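March
By Emlyn Watkins

Open afternoon at the Jondance simulation lab

Members who signed up for the spring visit met at the Jondance building at 1:30 p.m. for a walkthrough of the company's simulation work. The event was a working demonstration. There was no hardware on the floor, and the hosts said so in the invitation: everything shown ran on workstations, with the output put up on two wall displays. Attendance filled the room, and a second group was taken through after the first.

The host was Wendell Pennington, who manages the simulation group. Witold Głowacki ran the session at the keyboard, and Sepehr Vahidi handled the part on scene geometry and collision models. The subject was Galtora, the company's in-house environment for testing mobile manipulators before any code is loaded on a machine.

Pennington opened with the reason for the tool. Jondance writes motion software for two-armed mobile robots that have to work in older buildings. Its customers are mostly survey and maintenance contractors. Old buildings have narrow passages, walls that are out of plumb, and corners where a base can drive in and then fail to turn. A planner tuned in an open, square room does poorly there. The group used to build mockups from plywood and foam board. A mockup took two people most of a week to put up, and each one tested a single layout. Galtora now has a library of 210 interiors, of which 53 are classed as tight, meaning that at some point the base has less clearance on each side than the arm needs to swing its elbow through.

Głowacki started with the configuration files. Each run has a scene file, a robot file and a task file, all in plain text. The robot file lists links, joints, limits and mounting points. Changing from one gripper to another is a matter of replacing one block and restarting. He did this in front of the group. The first attempt failed on a missing joint name, which he found and fixed in the log, and the second loaded normally. Several members asked to see the log again, and it stayed on one of the displays for most of the talk.

Physics and rendering run as separate processes. The physics step is fixed at 2 milliseconds. Rendering runs at whatever rate the graphics card allows and can be turned off for batch jobs. Głowacki pointed out that a dropped image frame therefore does not change the result of a run, and that two runs with the same seed on the same machine give the same joint trajectories. He does not claim this across different machines. Differences in floating-point handling are enough to separate two runs after a few contacts, and the group compares results across machines by outcome only.

Vahidi then covered collision geometry. The shape that is drawn and the shape that is tested for contact are two different meshes. The drawn stonework carries its detail in the texture, while the collision shape behind it is a plain surface with a margin added. The planner never sees a mortar joint. It sees a smooth wall that is slightly closer than the drawn one. For free motion that is on the safe side. For contact tasks it is a source of error, and the group handles those with a finer local mesh placed by hand. Vahidi said the hand placement is the slowest part of preparing a new scene and the part he would most like to be rid of.

Dwayne Thibodeaux asked about lighting. Several of the library interiors are dark, and he wanted to know whether this was deliberate. Vahidi confirmed that it was. Perception modules are tested on the same scenes as the planner, and a module that works only under even light is of limited use in a cellar or a stairwell. Light levels are set in the scene file and can be swept through a range in a batch. The low end of the range is harder than most sites the group has measured.

The main demonstration was an approach exercise named Prirnard. The robot is placed in a confined interior with masonry walls and has to bring a gripper up to a chosen point without touching anything. No object is picked up. The score is made up of clearance, time, and the number of times the planner has to throw out a path and start over. Głowacki ran it with the paths hidden first, so that the group could watch the motion alone, and then repeated it with the planned path drawn over the view. The replanning was easier to follow the second time. Most of it took place in the last part of the approach, when the wrist had few remaining angles to choose from.

Two views came up for discussion. One is taken close behind a gripper and the other looks down over the robot body toward both arms. The first is the more useful for judging fine alignment, and the second for checking what the other arm is doing.
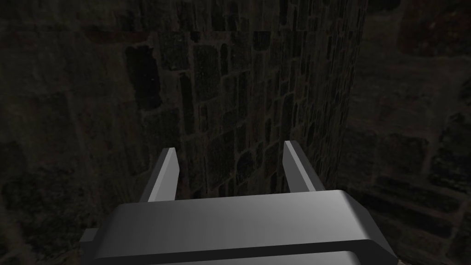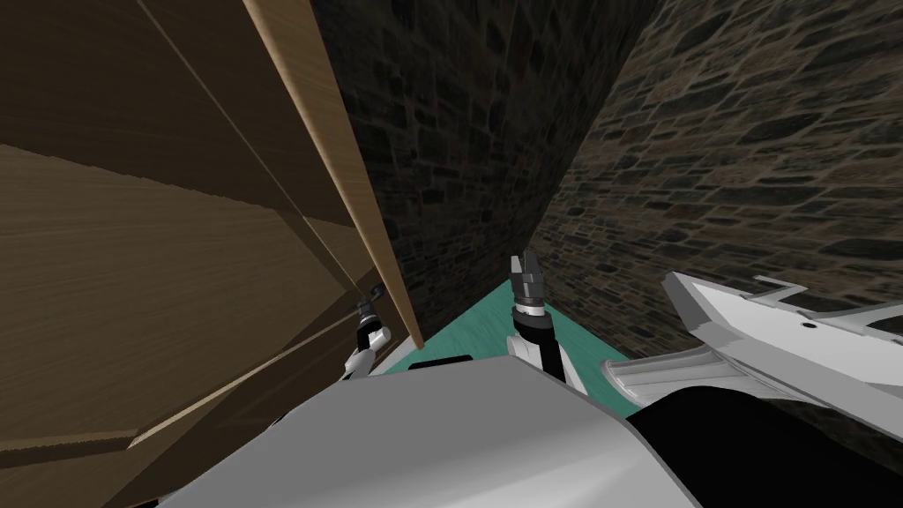

Thibodeaux followed with a question on the idle arm. In Galtora both arms are always part of the collision check, including the one that has no task. The idle arm can be parked in a stored pose or left free for the planner to move out of the way. Leaving it free finds more solutions in tight interiors and costs computing time. Parking it is quicker and fails more often. Głowacki keeps it free for the 53 tight interiors and parked for the rest. Pennington added that customers tend to prefer the parked setting, as an arm that moves with no obvious purpose makes people on site uneasy.

The discussion then turned to how far the results carry over to a real machine. Pennington was direct about the limits. Clearance figures carry over well once the base position is known. Timing carries over less well, given that the simulated drives respond more cleanly than real ones. Contact results are treated as a screening step only. A planner that fails in Galtora is sent back, and a planner that passes goes on to bench work at a slow speed. He estimated that some 2 in 5 of the faults found on the bench now could have been found in simulation with better friction data, and said that collecting that data is the group's main task through the summer.

A shorter segment covered Nassar, the batch scheduler. It takes a list of scenes, seeds and planner versions and spreads them over the office machines overnight. The report in the morning is a table with one row per scene, followed by replay files for the failures. Replays store joint positions and are rendered on demand, so they take up little disk space. Głowacki opened one from the night before in which the base had stopped short of a doorway and stayed there until the run timed out. The cause was a clearance margin applied twice, once in the scene file and once in the planner. A check for this has since been added to the loader.

Questions from the floor ran past the scheduled end at 4 p.m. Points raised included:

Import of laser scan data. Supported, but scans need to be cleaned and closed by hand before they can be used as collision geometry.

Soft or moving obstacles. Doors and hinged panels are supported. Cloth and cable are not, and there is no plan to add them this year.

Outside access. Galtora is not for sale. The group will consider running a member's robot description through part of the library if the file is complete and the joint limits are filled in. Requests go to Pennington through the section mailbox.

Operator training. The same scenes can be driven by hand with a pair of controllers. Three members tried this at the end of the session, with the arms limited to low speed. Placing the wrist was reported to be manageable. Moving the base while keeping the arms clear of the walls was found to be a good deal harder.

Slides and a sample scene file have been sent to everyone who attended. Members who missed the visit can ask for them through the section mailbox. Vahidi's notes on collision margins are being revised and will be circulated separately.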